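**Was Clandurik ever a proper colony?**

**merex_reader** - Thursday, July 14, 2022

I've been reading up on the settlement at Clandurik and can't square two accounts. The older county history says it was founded as a colony with a charter and a governor. The newer pamphlet calls it a trading post that people drifted into. Which is it? I need a line for a display panel at the Merex local history room.

**oldferry**

Trading post. There was a store, a landing stage and 16 people on the first winter's list. The charter was for Verix, up the river, and the county history mixes the two up.

**bach_lane**

I don't agree. The charter names Verix "and the landings below it", and Clandurik was the only landing below it. They also had a magistrate by the second April. You don't send a magistrate to a shop.

**oldferry**

The magistrate sat at Verix and came down by boat when he was needed. It's in the ferry accounts, three trips in five years.

**merex_reader**

Thanks both. The panels are being put together this week, so I can still change the wording.
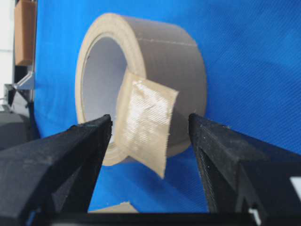
Tape
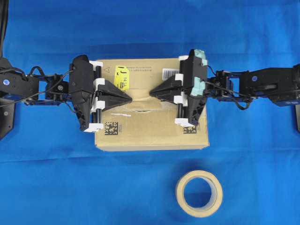

*2 min read*

The draft says "founded as a colony" at the moment. Would "settled under the Verix charter" be safe?

**bach_lane**

Yes, I'd be happy with that.

**oldferry**

I wouldn't. It still says the charter came first. The store was trading four years before the charter was signed, and the first list of names is from that time. I'd put "settled by traders, later covered by the Verix charter".

**saltmarsh5**

Does anyone have the date of the first list? I've only seen the copy, and the heading on that is in a later hand. If the list is wrongly dated then the whole "traders first" case gets thin.

**oldferry**

The copy is late but the store book isn't. Same names, same spellings, and the pages run on from each other.

**bach_lane**

Some of the same names. I went through it once and several on the list never appear in the store book at all - they might have come with the charter party. I'll give you "later covered" but I'd leave out "by traders".

**merex_reader**

So "settled before the Verix charter, which later covered it"?

**oldferry**

Fine by me.

**saltmarsh5**

I'd still want to see the original list before putting "before" on a wall. Try the Bach papers, box 3. The index is poor so ask for the whole box.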